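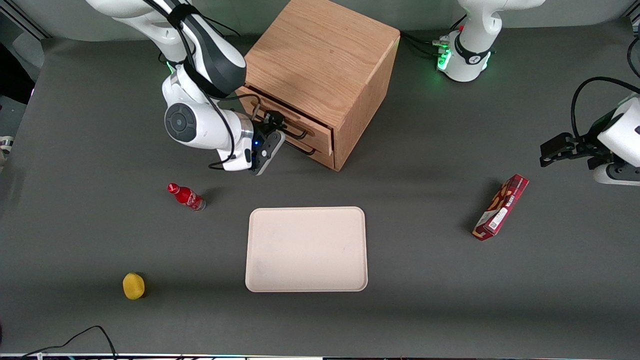

# Why does a drawer stick in summer?

Wood comes from trees, and a tree is full of tiny tubes. When the tree was alive, the tubes carried water up from the roots. After the tree is cut and sawn into boards, most of that water dries out, but the tubes are still there.

Air has water in it too. You can't see it, because it is a gas called water vapor. On a damp day, wood takes in some of this vapor and swells. On a dry day, it lets the vapor go and shrinks.

A drawer fits into a space that is only a little bigger than the drawer. If the wood swells, the gap gets smaller and the sides rub. Rubbing makes friction, and friction is what you feel when you pull and the drawer won't move.

Wood does not swell the same amount in every direction. It gets wider across the grain, but it hardly gets any longer. The grain is the pattern of lines you see on a board.
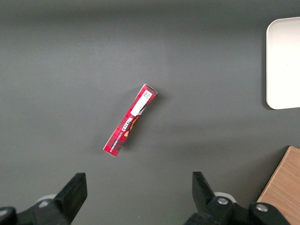 Paper and cardboard are made from wood fibers, so they take in water from the air as well. A page left in a damp room can go wavy. Metal and glass don't soak up water this way.

Othmane Ramadan makes furniture in Polton, where summers are damp. He keeps new boards in his workshop for 4 weeks before he cuts them, so they can get used to the air in the room. He also leaves a small gap around each drawer.

## Try it at home

You need 2 dry wooden craft sticks, a ruler, a pencil and a bowl of water.

1. Measure how wide each stick is and write it down.
2. Put one stick in the water and leave the other on a plate.
3. Wait until the next day, then measure both again.

The change may be very small, so look closely at the marks on the ruler. Let the wet stick dry for a few days and measure it one more time.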